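Flemlow packing notes, Nov 7, 2021. Short thread on the arm cell at our site and what it does to the shifts. I run the day crew on the decor line, so this is from the floor side.

1/ The line ships artificial stems and display produce. The part that wears people out is the reach: pick up a bunch, set it in a vase, next one. 13 people rotated through that station last December. Two asked not to go back.

2/ The cell is one arm on a white column behind the table. Bunch in, bunch out, vase stays put. We teach it on the red tulips first.
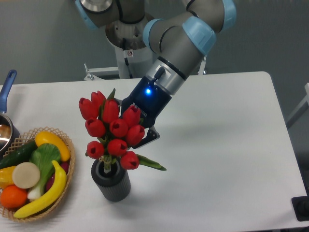 Gripper beside the tulips, blue light on.

3/ Grip width took most of the tuning. Close on the heads and you crush them. Close too low and the bunch swings. The Fliltard settings sheet assumes a rigid part, so we threw it out and started from our own numbers.
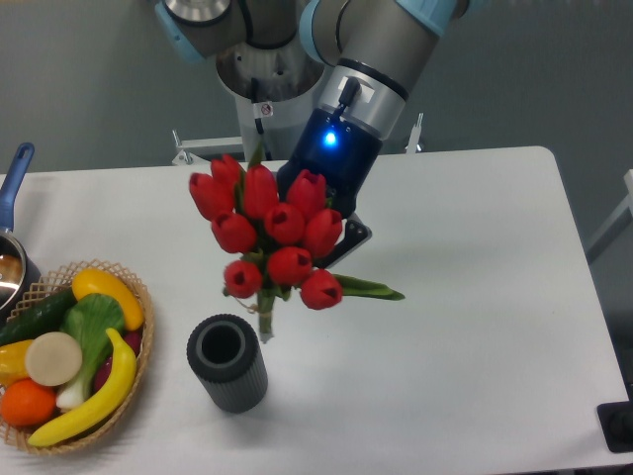

4/ What changes for the crew: the station used to need two people per shift. Now it needs one, who loads, checks and clears faults. The other moved to final inspection at the same grade. I asked for that in writing before the cell was signed off.

5/ Clearing faults is a real skill and should be paid as one. It currently isn't. Training is 8 hours, then a supervised run of 100 bunches.
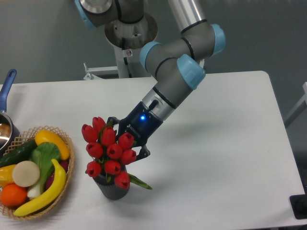 Finger around the right side of the bunch, vase on the table.

6/ Pace is the open question. A person slows down late in a shift and the rest of the line slows with them. The arm doesn't, so inspection gets the same flow at the end as at the start. We have asked for a hold button at inspection — still waiting.

7/ The wicker basket is next. Mixed shapes, a banana next to a bok choy. I expect that to stay manual for a while.

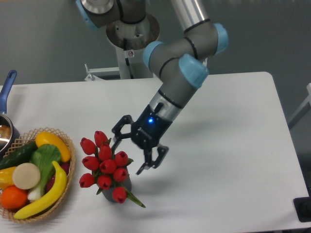
Amissah wrote back that their site put the hold button in first and the arm second, and inspection had far fewer complaints.

8/ Fair. I'd do it in that order too.

Comments

Brosance: Does the fault clearer also cover breaks at inspection? Ours ended up doing both.

packline_b: Same grade but more standing. Worth checking the mats.

Related
Hold buttons and who gets to press them
Rotation sheets after a station change
Decor line: December staffing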